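5. Two-gripper set-up and first practice runs

This section covers a pair of Girport hand-held grippers built from the Bandent parts list. Finish section 4 (finger assembly and tip fitting) before you start. Both grippers must already have current firmware and a name on the network. Text revised 3rd February to match the new Sima recorder menu.

5.1 What you need

Two finished grippers, each with both fingertips fitted
One Duvska sync cable or the wireless sync module
A computer running Sima Recorder
A table you can reach from two sides
A light, rigid plastic container with no lid

Note: Do not start with anything heavier than an empty food box. The printed finger carriers flex under load, and you will be correcting for flex before you have learned the motion.

5.2 Pairing the grippers

1. Switch on the gripper you want as number one. Wait for a steady light.
2. Switch on the second gripper.
3. In Sima Recorder, open Devices and choose Pair. Both names should appear in the list.
4. If only one name appears, move the other gripper closer to the computer and choose Refresh.
5. Select both names and press Link. The clock offset is shown at the bottom of the window. An offset of up to 13 ms is acceptable.

If the offset keeps climbing, the two boards are probably on different firmware builds. Build 1079 and build 1112 will pair with each other but will not hold sync. Put both on build 1112.

5.3 Zeroing the fingers

1. Open both fingers fully and press Set Open.
2. Close them on nothing until the tips meet. Press Set Closed.
3. Open and close five times. The reading should return to the same closed value each time.
4. Repeat for the second gripper.

Caution: Keep your own fingers out of the linkage while closing. The printed edges are sharp until they have been sanded.

5.4 Two-ended hold

Clear enough of the tabletop that the container can sit lengthwise between you and your partner, with one gripper at each end.

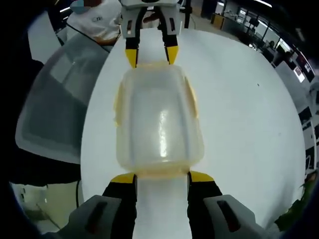 1. Agree on who gives the count. The other person follows and does not lead.
2. Bring both grippers in slowly and stop at first contact with the rim.
3. Close until the container no longer slides on the table. Do not squeeze further – thin walls bow inward and the grip reading becomes useless.
4. Lift a hand's width, hold, and set down.
5. Open both grippers before either person steps back.

Watch the grip trace in Sima Recorder after each run. Two flat lines during the hold are what you want. A sawtooth on one side means that gripper is slipping; clean the tips with a damp cloth and try again.

5.5 Saving the run

1. Press Stop, then Review.
2. Delete any run where the container was dropped or the link was lost.
3. Save the rest to one folder per day. The recorder splits a session after 2,608 frames, so a long run will show up as more than one file. Leave the file names as they are or section 6 (playback) will not find them.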